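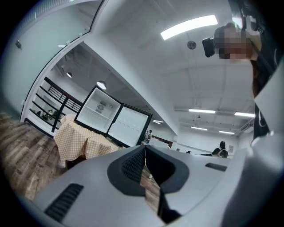 Gripper in front of the small fridge, door open

Hand-held gripper, which inner pad for shelf work?

lattice_hand
Hello all. I am building a hand-held gripper in our shared workshop, and the first job for it is putting things into a compact fridge and taking them out again. You can see it in the picture at the top. The left finger has a pad with a fine raised lattice on the inside. I printed the shell in Arkley gray and I am happy with it, but I am not sure about the pads.

My problem is the clear shelf. With the fingers almost closed I have good control, but when I open them to take a jar, the wide rims touch the shelf before the pads touch the jar. I have now 300 recorded grasps at the fridge and 31 of them are bad for this reason. Should I make the rims narrower, or change the pad?

torsten_k
Narrower rims, without question. The lattice is fine. I had the same on my Clandik build and I cut the rim down with a file in one evening.

mielpops
I do not agree with torsten_k. The rim holds the pad in its shape. If you file it, the soft part folds to the side when you squeeze, and then you have bad grasps with every object and also with the jars. I would first look at the angle of your wrist. Come in lower, under the shelf, and open the fingers only when you are inside.

torsten_k
Mine did not fold.

mielpops
How many grasps did you do with it?

torsten_k
2905 before I changed the motor. The pads were still good.

lattice_hand
Thank you both. I tried the lower angle today. It is better for the bottom of the compartment, but for the shelf itself it does not help, the shell is too big and I hit the door side with my knuckles. The shell is as small as I can make it with the Jadoon board inside.

oddbearing
Can you take the shelf out? If it is only for practice, you do not need it.

lattice_hand
I can, but I want the shelf. At home everybody has a shelf in the fridge.

oddbearing
OK, fair. Then one more thing: does the fridge stand firm? On a tablecloth mine was moving a little each time I pulled the door, and I blamed the fingers for two weeks. I put a rubber mat under the cloth.

lattice_hand
I did not check this. I will push on it tomorrow and write here.

pell_17
For the pads, look at the Clovent soft ones. They are thinner, so you can keep the rim and still win a few millimeters. The maker says 4000 cycles, I cannot confirm this number. They smell quite strong in the first days.

mielpops
The Clovent pads are smooth – on cold glass I would stay with the lattice.

lattice_hand
I will order one pair and put it only on one side, then compare. If it is no good, torsten_k can send me his file.

torsten_k
It is a flat file, medium. Start from the tip and go slowly.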